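Kurncombe Robotics Club Forum > Build Help > Hand-held gripper demos, pads slipping on small parts

tapeworm_41
Posting for our student team. We have two hand-held grippers and we are recording demos for the Strand sorting task in April. The job is to pick a small part off a strip of wood and set it in a tray. We have 335 demos saved and the policy we trained on them gets the pick right less than half the time. On thin parts the pads close and the part slides out the bottom. Has anyone fixed this without buying new fingers?

Flatwasher
What pads are you running? The ones that came in the Flelletti kit or something else?

tapeworm_41
Kit fingers, mesh on the inside faces. We did not change anything except the tape on the body.

Flatwasher
Then I would look at how far they close. Ours came from the kit with the stop set too wide. There is a 2 mm screw under the cover. Back it off half a turn and try a sheet of paper between the pads. If you can pull the paper out easily, it's still too wide.

northbench
I don't agree that it's the stop. If people can pick the part by hand in the demos and the policy can't, the hardware is fine and the data is the problem. How many of the 335 are thin parts?

tapeworm_41
I would have to check the log. Not many. We started with the thick ones.

northbench
That's your answer then. Record more thin ones.

Flatwasher
They said it slides out. It can slide out in the demos too, and people just squeeze again without thinking about it. Watch a few at half speed before recording anything new.

marrowfat
Second that. Last year we threw away 41 demos for exactly this. The person closed, opened a little, closed again, and the policy learned to do the little open every single time. Looked like it was chewing.

tapeworm_41
OK, I watched some at lunch. There is a double squeeze in a lot of the thin ones. So maybe you are both right.

northbench
Partly. I still say the count is too low. The Cetari team posted that they had 3334 before theirs worked well.

marrowfat
They had five different tasks in that number. You can't compare it to one task with one tray.

northbench
Fair, but 335 is low even for one task.

Flatwasher
Can you post a view from the gripper camera? Hard to say anything about the angle without one.

tapeworm_41
Two from the same session, both from the gripper camera. 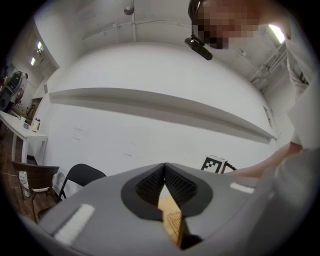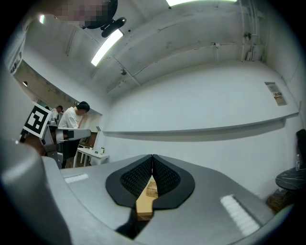 tapeworm_41
I moved the stop screw half a turn like Flatwasher said and the paper test is better on one gripper and the same on the other. So they were not set the same to begin with, and we had been mixing demos from both. I'm also going to change how we hold them. The pads meet in a V and you can see wood down through the gap, so I want people to get the part in the gap and stop there for a second before they squeeze. One squeeze only. If it slips, throw the demo out and start over. Should I be tagging which gripper each demo came from?

marrowfat
Yes, tag them. We put an A or B at the start of the file name and it saved us later when one of the two went out of calibration. You can't sort it out after the fact.

Flatwasher
In the second one the part is partly hidden behind the left pad. I would roll the wrist a little so the camera has all of it before you close. If the camera can't see the part the policy has to guess.

northbench
Don't roll the wrist. Then you have a new angle that isn't in any of your old demos and you're mixing again. Come in straighter from the start.

Flatwasher
They are going to redo the thin ones anyway. A small roll in all of them is fine as long as everybody does the same thing.

northbench
Everybody never does the same thing. That's why I say keep it simple.

tapeworm_41
We'll do a short batch each way and train on both. I'll post the pick rates when I have them. Does anyone know if the stop screw needs thread lock or does it stay put?

marrowfat
Ours drifted. A dab of the blue stuff, and check it again after a day of recording.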